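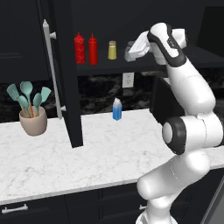
**Fachbereich Tourismus und Geographie, Projektgruppe Wüste & Trockenräume**

# Projektbericht: Besucherlenkung in der Halbwüste Losar

Stand November, Abgabeversion. Bearbeitet zu sechst, Betreuung Hjørdis Hedlund.

## Worum es geht

Losar = Hochbecken, sehr trocken, kaum Schatten. Zwei Zugänge: Villham im Süden (Asphalt bis zum Tor), Okside im Osten (Piste, nur mit Allrad). Frage war, ob man die Gäste besser verteilen kann, ohne neue Wege anzulegen. Fast alle fahren nämlich über Villham rein und bleiben dann auf dem ersten Rundweg hängen.

## Vorgehen

Zählbögen am Tor Villham, 9 Tage lang, jeweils von 6 Uhr bis Sonnenuntergang. Dazu Kurzinterviews am Parkplatz. In Okside nur Strichliste, weil dort kein Personal sitzt. Zwei Bögen sind vom Wind weg — die Stunden fehlen in der Auswertung.

## Ergebnisse

- Villham: 1.781 Personen
- Okside: 458 Personen
- Wichtigster Grund für Villham laut Interviews: Straße, dann Toiletten
- Viele kannten Okside garnicht, steht auf keinem Schild

Tiere wurden vor allem früh gesehen, am Wasserloch Aasen. Oryx, Schakale, einmal eine Trappe. Ab Mittag praktisch nichts mehr, die meisten Gäste kommen aber genau dann. Mehrere waren enttäuscht und sagten das auch. 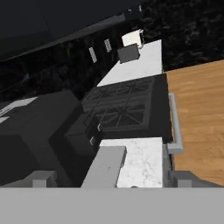
Deshalb unser Vorschlag: Tor eine Stunde früher auf, Hinweis auf Aasen schon bei der Buchung. Okside auf die Karte, aber mit klarer Warnung — Tiefsand, kein Netz, Wasser selber mitbringen. Kein Ausbau der Piste. Das wollte auch Hedlund so, Begründung im Anhang.

## Offen

Regenzeit nicht erfasst. Kosten für längere Öffnung nur grob geschätzt, da müsste die Parkverwaltung ran. Interviews nur auf Englisch und Deutsch, also schief. Karte der Wegenetze wird nachgereicht, die Legende stimmt nochnicht.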